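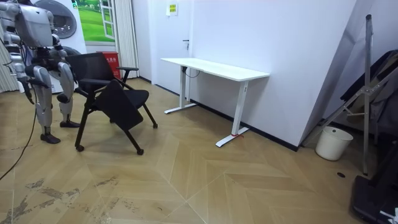 Figure 2. Rolling chair with writing tablet, standing desk, and door to the rear, Erus room.

4. The Chair and Its Place in the Room

4.1 Setting and furniture

The Erus room is one of two rooms in the Flarnlow building at Skedbridge that were included in the study. Both are shared rooms. They are booked by the hour, and the person who leaves a room is expected to put the furniture back where the wall plan shows it. The first room, described in Section 3, has fixed benches along one side and gave us little to report on seating. The Erus room has no fixed seating, and most of what follows concerns it.

The floor is wood and the walls are white, with a black baseboard strip where wall and floor meet. The door in the back wall sits flush with the wall surface, so that there is no projecting trim to catch a chair arm. A white standing desk is kept against the wall, with its left foot near the door (Figure 2). The position of that foot proved important. It marks the limit of the space that a chair can take up without getting in the way of a person coming in, and several users told us that they had learned to park by it, although the wall plan does not mention it.

The chair shown in the figure is of the kind often bought for training rooms. It has a mesh backrest, an armrest, slender legs on casters, and a writing tablet that folds down. In the purchasing records for the building, chairs of this kind are entered under the same heading as plain desk chairs, and the rules for their placement are the same. We believe that this is a mistake, for reasons given in 4.3.

Other things in the room affect where a chair may go. A white appliance with a round door stands on one side, and a red box sits on the floor near the curtain. Neither appears on the wall plan. In the interviews, users described both as fixed points, and no one reported moving the box in order to make space for a chair. The picture of a grassy field, made to look like a window, was named by a number of users when they were asked which way they liked to face. We did not expect this and had not included a question on it.

4.2 Procedure

Interviews and room logs were collected from 64 regular users. Each user filled in a short log sheet at the end of a booking, on which they marked where the chair had been when they came in, where they had used it, and where they had left it. The sheet used the Prajapati grid, in which the floor is divided into equal squares lettered from the door. Users who were unsure of the square were asked to name the nearest piece of furniture instead, and these entries were placed on the grid afterward by the first coder.

The logs contain 2,172 recorded chair moves. A move was counted when the chair ended in a different square from the one in which it began. Turning a chair in place was noted but not counted as a move. The distinction caused some trouble in coding, as a chair that is turned on its casters will often drift, and users differed in how much drift they were willing to call staying put. Santosh Bhatt and Manju Dixit coded the sheets separately and then met to settle the entries on which they disagreed. Most of the disagreements concerned turning. The remainder concerned sheets on which the user had drawn an arrow but had not marked an end point, and these were left out of the analysis of parking positions.

Log sheets were collected from February until August 22, 2024, after which the wall plan was replaced and the two sets of records could no longer be compared. The desk was not moved to another wall at any time during this period. The position of the red box was not tracked, and we cannot say whether small changes in its place had any effect on the results.
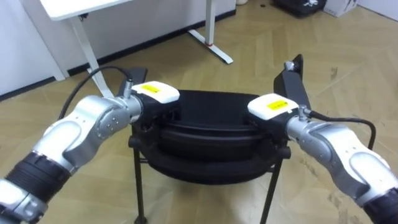
4.3 Ways of taking hold of a chair

Users were asked how they would move a chair of this type if they had both hands free. Two ways of doing so were named far more often than any other. The first is to hold the seat at its left and right edges and guide the chair from in front. The second is to hold the top of the backrest and steer from there. A small group said that they would push with one hand on the armrest, and a few said that they would sit down and walk the chair across the floor with their feet. The last of these was always offered with some embarrassment, though it is a perfectly good way of crossing a wooden floor.

Holding the seat keeps the load low. The cushion is thick and has a rounded edge, which several users found comfortable to hold, and a person who has hold of both sides can place the chair squarely against a desk or wall. The cost is that the person must bend, and has a poor view of the casters at the back. Users who favored this method were mostly those who cared about the final angle of the chair. They included nearly everyone who taught in the room and who wished to find the chairs in the same order at each booking.

The tablet makes this method harder to learn. With the tablet folded down in front of the seat, part of the seat is no longer within easy reach, and a person who takes hold of the tablet in place of the seat may find that it swings. Users did not agree on whether the tablet should be folded before the chair is moved. Some folded it every time. Others left it as they found it, on the view that the next person would want it in the same state. The wall plan says nothing about the matter – it shows each chair as a plain circle – and the cleaning schedule asks only that chairs be "returned and closed," a phrase that was read in several ways.

We asked users to explain that phrase in their own words. For some, a closed chair was one with its tablet folded away. For others, it was a chair pushed in under the desk. One user had taken it to mean that the chair should face the wall. These readings lead to different parking positions, and they account for a good share of the variation in where chairs were left. A chair with the tablet down takes up more floor in front of the seat, and it cannot be brought as close to the desk as a plain chair can. Where the user had also tried to keep the door clear, the chair was often left at an angle, with the armrest toward the room.

4.4 Steering from the backrest

The second method was preferred by users who wanted to cross the room. A hold on the top edge of the backrest allows the person to stand nearly upright and to look ahead. It also gives less control over the base. The backrest tilts on this type of chair, and a push that is meant to move the chair forward is in part taken up by the tilt. Users described this as a delay, or as the chair "thinking about it." Those who used the room often had learned to press lightly until the back stopped moving and then to push.
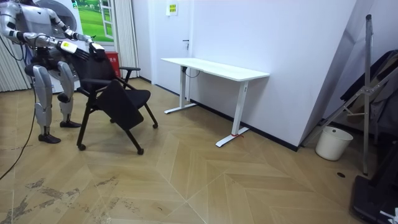

Casters added a further difficulty. When a chair has been parked against the wall and is then drawn out, its casters point toward the wall and must swing around before the chair will travel freely in the new direction. On the wooden floor this swing is quick, and it can carry the base to one side. Users who held the backrest reported more of this sideways travel than users who held the seat. The logs support them in part: moves that began at the wall and were made from the backrest were more likely to be followed by a second, short move in the same booking, which we take to be a correction. The logs do not record the reason for a move, however, and some of these short moves may have been made for comfort.

The slender legs of the chair spread outward toward the casters, and the reach of the base is easy to misjudge from behind. Contact with the foot of the standing desk was mentioned in about half of the interviews. It was seen as a minor matter by most. Two users had raised it with the building office and had asked whether the desk could be turned or moved farther from the door. The office replied that the desk had been placed where it was to keep the middle of the floor open, and no change was made.

4.5 Parking positions

Across the logs, chairs were left most often in the squares in front of the back wall, between the door and the curtain. The wall plan assigns chairs to the desk. The difference is easily understood from the room itself. A person leaving by the door passes that stretch of wall last, and a chair that has been used in the middle of the floor can be pushed there in one movement. To return it to the desk, the person must turn the chair, bring it past the foot of the desk, and deal with the tablet in a fairly narrow space.

We therefore recommended that the new wall plan show the chair with its tablet, drawn to scale in both positions, and that the wording on the cleaning schedule be changed to say which position is wanted. The first recommendation was adopted. The second was still under review when this section was prepared, and chairs in the Erus room continue to be left with the tablet up or down according to the habit of the last user. Results for the first room, where the benches limit parking to a single strip of floor, are given in Section 5.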